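In defence of the silly tablecloth

Wrote this fast, between the school run and a dentist, so forgive the state of it.

My view, plainly: a family table should have a cloth on it, every day, and the cloth should be a bit daft. Clouds, say. Green clouds on white with faces on. Some smiling, some asleep. Ours has them and I will not be talked out of it.

This started in October with Olga Marinho, who came for lunch and asked when I was going to get a proper table. I have a proper table. It's under the cloth. What she meant was one of those bare oak slabs everyone in Evbridge seems to have now, oiled twice a year, nothing on it but a bowl of lemons that never get eaten. Her brother has one. You're handed a coaster before you've sat down. Then a second coaster for the first coaster, practically.

I went to look at one in Cordale, the shop by the station. 526 pounds. And that was the small one, seats four if they like each other. The man said it would "develop character". So will a cloth, for a lot less, and you can put a cloth through the wash when the character gets too much.

What a table is for, in a house with people in it: dinner, obviously. Homework. Cutting out. The post. Somebody's elbows for an hour while they tell you about a falling-out. A bare table makes you nervous through all of it. Hot cup, wet glass, felt tip — you spend the whole evening guarding a piece of furniture. I did that for years at my mother in law's. Never once relaxed over a pudding.

With a cloth you stop guarding. Spill, blot, carry on.

Then there's the noise. Plates on wood, spoons on wood, a toy car on wood at half past six in the morning. Put cloth down and the whole kitchen drops its voice. Vasco Simões, who lives below us and has no reason to be kind, told me he can tell when ours is in the wash.
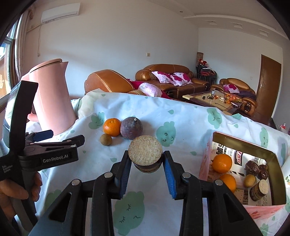
And wrinkles. People get very upset about wrinkles. Wahyudi Teoh irons his, both sides, I have seen him do it, and then nobody's allowed to lean. Mine has never met an iron. It goes on, gets pulled more or less square, and by lunchtime it has ridden up in folds along the far side where everyone drags it getting in and out. Fine. Let it. A flat cloth is a cloth no one has sat at.

Same goes for what stands on it. I'm not for clearing the table after every meal like a hotel. A big pink pitcher with a lid can live there. Pink next to green clouds, I know, I know. But you look up from whatever you're doing and it's cheerful, and there is not much cheerful about a kitchen in the winter at four o'clock. A nice tasteful grey jug would do the pouring just as well and nobody would ever be pleased to see it.

The strongest thing said against me came from Carolina Falcão, and I'll be fair to it. She says faces on fabric are for nurseries, and that a child grows out of them and then you're left, a grown woman, eating soup on a cloud with eyelashes. True. I am. The soup is the same. My eldest is fifteen and claims to be mortified and still sits in the place with the sleepy one, every time, and moves his sister off it if he has to.

She also says white shows everything. It does. That's how you know when to wash it! A dark cloth hides a fortnight of gravy and I would rather not eat off a secret.

I'm less sure about wipe-clean ones. Had one from Flatine, plasticky, went sticky by the second summer and stuck to your arms. Some people swear by them, people with toddlers mostly, and I wouldn't argue with anyone who has a toddler. But cotton if you can manage the washing. And have 2, so there's always one on while the other dries. Buy the second at the same time becuase they stop making the pattern the minute you love it.

Sérgio Caldeira wrote on here a while back that a home should be "edited". Edited! A home isn't a magazine, most of us are lucky if it's a first draft. I've been in edited kitchens and I never know where to put my bag down.

So get the cloth out of the drawer. The one you were given and thought was too much. Put it on tonight, under the ordinary plates, with the ordinary tea, and see if anyone compains. Somebody will. Feed them anyway.

Right — dentist.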